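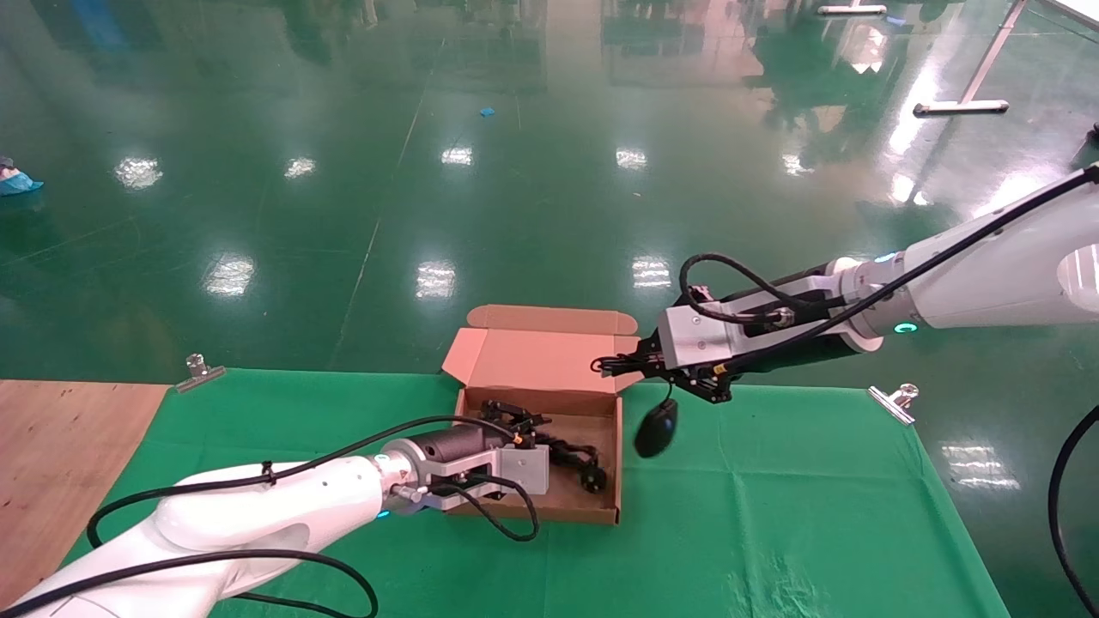
How to pack a wired mouse and a long cable in one flat box?

turerham_desk
Posted in Packing and Posting, Thursday

Good evening to all. I am selling some computer things which I do not need any more, and the buyer in Marikar wants a mouse with its cord and also a black cable with a plug on it. I would like to send them together in one flat cardboard box, the kind where the lid is part of the box and folds over with a flap in front.

My difficulty is the cable. I make it into a coil, I put it in the box, and when I take my hand away it opens again and becomes half tangled. Then the plug stands up in the corner and the lid does not want to lie down. When I add the mouse it becomes worse, as its cord goes in between the other one and I can not see any more which is which.

I have tried to close it 3 times and each time there was a bump in the lid. The box with everything inside is a little under 300 grams on my kitchen scale, so the weight is no problem, only the shape. A bigger box would cost me more at the post office and I have already bought this one.

Should I put the mouse first or the cable first? And is it bad for a cable to be folded tightly for one week?

Thank you for your patience with my English.

flatbox_ravden
Accepted by the poster

Your English is good, mine is also learned at school.

The cable goes first, but it must be tied before it goes in the box. At the moment you are asking the box to hold the coil together, and a shallow box can not do this. I do it in this way:

Lay the cable on a table, full length if you have the space, and let the twists come out of it. A cloth on the table helps very much, because a plug slides on bare wood and pulls the rest after it. I fix my cloth with clips so it does not walk away.
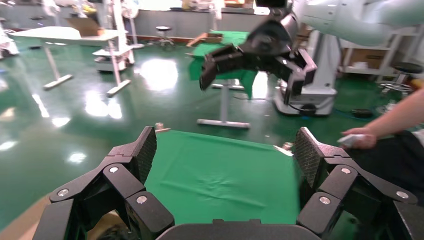
Then start from the plug end and make loops a bit smaller than the short side of your box. Do not wind around your elbow, this puts a twist in every turn and that is why it opens again. Tie the loops in two places with paper string or a strip of soft cloth. I do not like rubber bands for this, they become sticky after a summer in a drawer.

Put the coil flat on one side of the box. The plug should lie on its side inside the loops and not in the corner. The corner is where the flaps of the lid go down, so I think your bump comes from there.

The mouse gets its own small coil, also tied, and then a piece of paper around mouse and cord together. It goes next to the cable, not on the top. Fill what is empty with crumpled paper until nothing moves when you shake the box gently.

About the folding: loops are fine for one week or for one year. What I would avoid is a sharp bend just where the cord comes out of the mouse, leave this part a little loose.

notesura_post

just use a bag for the mouse. Works for me. Also check the maximum thickness at your post office, mine has a plastic slot and if it does not go through you pay for a parcel

turerham_desk

Thank you both. I have tied the cable with kitchen string and put the plug inside the loops, and the lid lies flat now. The mouse is in paper beside it. For the tape, is one strip over the front flap enough, or do I need also the sides?

flatbox_ravden

One over the front and one on each side. The side ones can be short, 30 mm is enough.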